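Cudmont Learning Centre
Retail Skills Room: Progress Report to the Ranasinghe Fund
Reporting period ending June
Prepared by Nele Groen, Facilities and Programs

1. Status
Fit-out of the produce area is complete. The grocery aisle remains in progress. Expenditure is within the approved budget and no variation is sought for this period.

2. Produce display
The display stand was assembled and positioned along the side of the room, set at an angle to the back wall so that a learner with a basket can approach it from the open floor. It has a light timber body on a dark metal frame, with stepped bins separated by thin timber dividers. The slotted front panels were retained as supplied. Kasun Paul checked the base for level on the carpet and fitted packers at two points.

Imitation stock was specified for all vegetable lines. Fresh produce was costed in the original application but withdrawn at the first review on grounds of spoilage and cleaning. The order placed with Hotley was for 144 pieces. Of these, 116 have been received and accepted. The balance is on back order and consists of lines not yet allocated to a bin.

Each bin is assigned by type, with the exception of the tomato bin, which also carries the sweet potatoes along one side. This arrangement is interim. Vy Hầu has asked that the two lines be separated before the next intake, as the sorting exercise depends on one line per compartment.
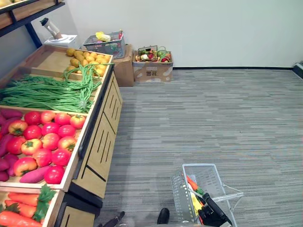
Figure 1. Produce stand with potatoes, yardlong beans, tomatoes, sweet potatoes and carrots in place.

The yardlong beans are longer than the catalogue dimension indicated and hang over the edge of their bin. A deeper tray insert has been priced. The alternative is to tie the beans in smaller bundles and lay them lengthwise, at no cost to the project. Kasun Begum will trial the second option first.

3. Learner activities
Three task sheets have been drafted by Prasanna Dissanayake: restocking by type, picking to a written list, and returning misplaced items. The picking sheet uses a hand basket only. Trolley work is deferred until the aisle width is confirmed. Colour prompts on the sheets will be revised to match the imitation stock.

4. Outstanding items
Price tickets and ticket rail for the stand: quote received from Mernness, order not yet placed.
Back-ordered stock: supplier to confirm delivery.
Separation of sweet potatoes and tomatoes: Vy Hầu.
Bean bundle trial: Kasun Begum.
Grocery aisle shelving labels: artwork with the printer.

5. Next period
Work will move to the grocery aisle and checkout counter. The second instalment will be claimed on completion of the checkout counter, in accordance with the funding schedule.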